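3.2 Small baskets and the raised shelf

We turn now to the part of the study that gave us the most pleasure to carry out, and which has certainly given us the most to argue over since. The households in the Karabulut terrace had told us, in one way or another, that their trouble was seldom a lack of containers. Most of them owned plenty. What they lacked was a settled idea of where the containers should live when they were not in use, and so baskets and bins drifted from worktop to floor to windowsill and back again, usually with a few pegs or old receipts riding along inside.

For the table work we therefore kept to ordinary things of the sort people had shown us in their homes: plastic bins and baskets in red and blue, black baskets with openings in their sides, and a table lamp with a white shade. We wanted the lamp because a lamp is a nuisance in just the way real furniture is a nuisance. It can't be stacked, it doesn't care to be knocked, and everything else has to be arranged with it in mind (Figure 4a).

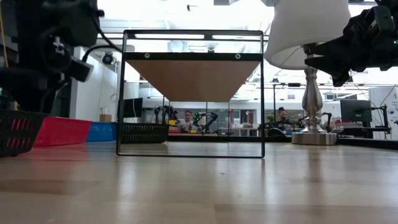 Colour mattered more to our participants than we had expected. In the 56 interviews gathered by Gobnait Ó Néill, people spoke again and again of "the red one" or "the blue one" as though the colour were the container's name, and several kept a particular colour for a particular job long after the job itself had gone. One woman still would not put onions in a blue bin that had held her son's football boots twenty years before. Black baskets, on the other hand, were hardly ever named at all. They were "the others", or "those mesh things", and they were the first to be lent out and the last to be missed.

Height was the second matter. A raised board does something rather lovely to a cluttered table: it gives the eye one place that counts as put away, even while everything round it is still in a muddle. Ayman Nassar, who grew up over his aunt's hardware shop and has strong views on shelving, calls this the mantelpiece effect, and we have kept his name for it here. Once a single basket has gone up on the board, the tidying has begun in earnest, and our participants tended to speak of the rest as "left to do" – a phrase they did not use of a table with no shelf on it (Figure 4b).
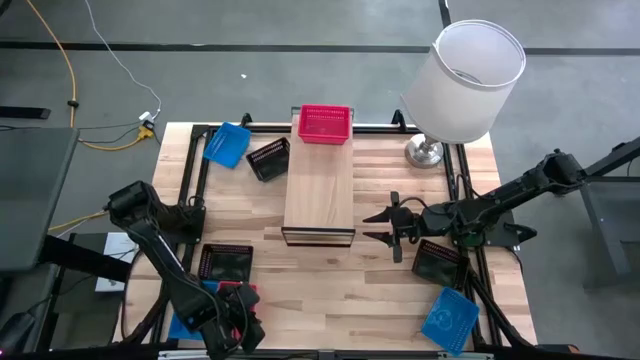
It would be easy to make too much of this. The diaries from Gravarport, which ran to 291 entries, include a good many shelves that filled up within a week and then stayed full, with the overflow settling underneath just as before. A shelf asks to be used, and it doesn't much mind what for. We did find, though, that the households who chose one sort of thing for the raised place, and stuck to it, wrote far less often about hunting for a basket at the start of a job. In the Grurnen diaries the word "hunting" comes up so regularly that we gave it a code of its own.

Figure 4. Containers, table lamp and tabletop furniture used in the table work. (a) View towards the black frame, with the lamp at the right. (b) View from above, with a red basket on the raised board.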